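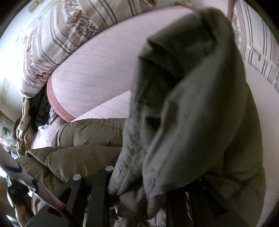 Beverley Pearce reckoned that a bed was only made if you could find it, and that by this measure hers had been made twice since October. The rest of the time it was underneath something, usually a coat.

Chapter 4
The Bed and What Lands on It

Every household manual begins the bedroom with the bed, and then writes as if the bed had nothing on it but bedding. This one would like to, but its author has been in other people's houses. A bed is the largest flat surface most of us own at a convenient height, and it attracts outerwear. Before you can straighten a sheet you have to deal with a quilted jacket that has settled in among the covers, and something soft and grey-green which may turn out to be a throw, a jumper or half a pair of pyjamas.

Chapter 3 dealt with floors. If you skipped it you will have to go back eventually, as several of the piles made in this chapter end up there.

4.1 Sorting before smoothing

The commonest mistake is to start at the pillows. It feels like progress. You plump, you pat, you pull the duvet up over whatever is under it, and the result is a bed with a hill in the middle. Flynn Quinlan, whose spare room at Dikcombe we used for the trials in this book, slept for a week on top of a cardigan he had reported missing.

Start with whatever isn't bedding. Pick up each thing by itself and lift it clear, so that the duvet doesn't come along with it. A puffer jacket goes on a hanger with the zip done up halfway. It should not be folded into a drawer, where it will slowly open the drawer again.

Soft things are harder to judge. Hold the item up by two corners. If it has four corners, it is probably a throw and may stay in the room. If it has sleeves, it has a home elsewhere and knows it.

4.2 The duvet

A duvet that has been slept under, sat on and pushed aside will form a roll. Pulling at one end only tightens it. Take it right off, find the two top corners by feeling along the seam, and shake it out at arm's length. Patterned covers are kinder than plain ones here. Stripes tell you at once whether the thing is straight, and a small leafy print hides the creases you have decided to live with.

4.3 The sheet

Now, and not sooner, see to the sheet. Smooth from the middle outwards with a flat hand. If one edge has a coloured border, use it as your guide and bring it level with the side of the mattress. Readers with a fitted sheet that no longer fits should turn to page 222.

Before you begin

For the exercises you will need one unmade bed, two hangers and an empty chair. The chair must be empty at the end as well. Ngaio Kereama's group lost marks on this point, and their appeal is printed in the notes to Chapter 5.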